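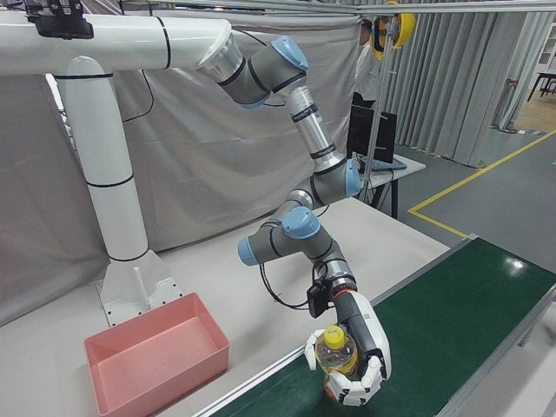
*A multi-fingered hand holding a bottle over the conveyor, with the pink bin waiting beside it.*

# In Defense of the Boring Gripper

I have now sat through enough demonstrations of humanlike robot hands to recognize the pause. The arm comes over, the fingers close, and everyone in the room goes quiet in the way people do when a toddler picks up a full cup. Then somebody says "wow." I have said it myself. I said it in April, over a bottle with a yellow cap, and I'd like to take part of it back.

We spent 30 working sessions comparing end effectors on one arm, with one conveyor and one small vocabulary of objects. The contenders were a two-finger parallel gripper from Sarkeck, a suction tool from Sumura, and the hand, sold by Heltora, which has more fingers than the others and a much longer manual. The job was to move bottles between a belt and a bin. I mention the job because it tends to get lost. By the second week people were asking me what the hand could do with a screwdriver, and I had to remind them that we don't have a screwdriver problem. We have a bottle problem.

The hand is lovely. I want that on the record before the letters arrive. It wraps around a bottle the way you or I would, and there is a real advantage in that: a clear plastic bottle is a slippery, squashy thing, and spreading the load over several fingers is kinder to it than pinching it between two pads. When the Sarkeck squeezed too hard, we got a dent and a small sad click. When the hand squeezed too hard, the bottle usually forgave it.

But a lot of what passes for comparing grippers is just comparing how we feel about them, and we feel very warmly about anything with knuckles. When the parallel gripper missed, the room wrote it up as a failure. When the hand missed, the room wrote it up as a learning opportunity and wanted to watch the replay. One visitor gave the hand credit for "nearly" getting a bottle it had knocked over. I have never heard anyone say that about a suction cup.

Shaohua Yan, who ran most of the trials and has a lower tolerance for romance than I do, eventually made us score with the tool's name left off the sheet. We logged 392 attempts that way. The hand came in second. It beat suction, which did badly on curved sides and worse on anything with a wrinkled label, and it lost to the gripper with two fingers and no personality at all. The margin wasn't humiliating. The setup time was. Swapping in the Sarkeck and getting it working again took us 9 minutes on a good day. The hand took most of a morning, plus a second visit from whoever had gone to find the right cable.

There's a standard answer to this, and it's a fair one. The world is built for hands, the argument goes, so a robot that means to live in it had better have some. Door handles, jar lids, drawers, the ridiculous tab on a box of cereal: all of it assumes fingers. I believe this. I also notice that a conveyor belt is not the world. It was built by people who sat down and decided, on purpose, where the bottle would be and which way up. If you control the height of the belt, the color of the bin and the spot where the thing gets set down, you have already done much of the work that fingers are for. Buying a hand after that is like hiring a concert pianist to ring the doorbell.

The other answer is that hands will get better, and of course they will. So will the controllers behind them, which deserve more of the attention than they get. We ran the hand first on the controller it shipped with and then on one from Tian, and the change in behavior was bigger than anything we got by fussing with finger positions. Same fingers, same bottles, far fewer of the long thoughtful hesitations that make a demo so suspenseful and a shift so expensive. If I had money for only one upgrade, I would spend it there, and on a second wrist camera, and I'd spend nothing on making the palm look nicer.

The camera is its own sermon. Once the fingers have closed around a bottle, a camera on the wrist can end up with an excellent view of knuckles. The parallel gripper blocks less, so the software behind it has an easier life and takes credit for being clever. I don't think we corrected for that properly, and anyone who wants to use our numbers to hit a hand vendor over the head should know it.

What I would ask of people buying these things is dull. Write down the job before the salesperson unpacks. Test with your own worst bottle. Hide the names on the score sheet. Count the setup time, including the part where you're on the phone. And if the hand still wins, buy it, and invite me over, because I'd like to see that.

We're keeping ours. In May it goes to work on objects that arrive in no particular order and no particular pose, where I expect it to embarrass the Sarkeck and possibly me. The two-finger gripper will stay on bottles. So far it has received no visitors.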